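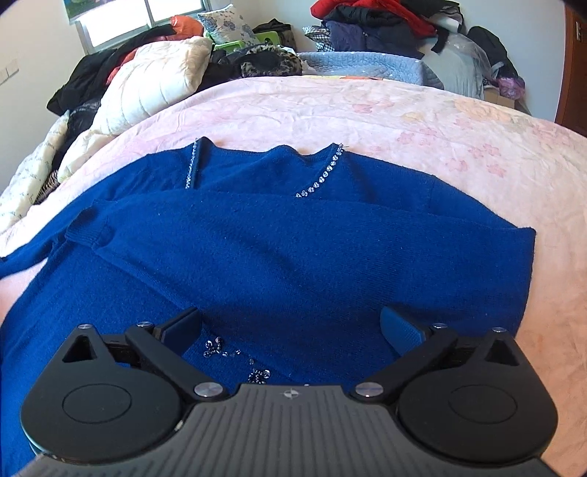
What do I want out of this winter? To finish one sweater in wool I picked out myself, and to wear it before the cold is over.

08/12/2018

I finally went to Hatholm! I've been talking about that yarn shop since last February and kept finding excuses, and today I just got on the bus. It's tiny, with shelves right up to the ceiling, and I stayed for 2 hours. I went in for sock yarn (I have no sock yarn, I still have no sock yarn) and came out with 10 skeins of Duslow in a mossy green that goes almost brown when you hold it away from the window. It smells like sheep. I love it.

I knit the swatch on the bus home and got gauge on the second try, size 7 needles, which never happens to me. My last sweater I ripped back to the armpits twice and still ended up with one sleeve longer than the other. This time it's top down, all in one piece, so I can try it on as I go. The yoke has little leaves in it and I can't wait to get to those.

Cast on after supper. Lost count at the neckband, started over, lost count again, put the radio off and got it. By bedtime I had seven rows of ribbing and they look so good! Stretchy, even, a bit like something from a store. I kept getting up to look at it under the kitchen lamp.

Twenty rows a night would get me to the underarms pretty quick. Probably I won't manage that with work. Still need stitch markers, the split kind, and a longer cable for when it gets wide. Soup tomorrow, the leeks won't last.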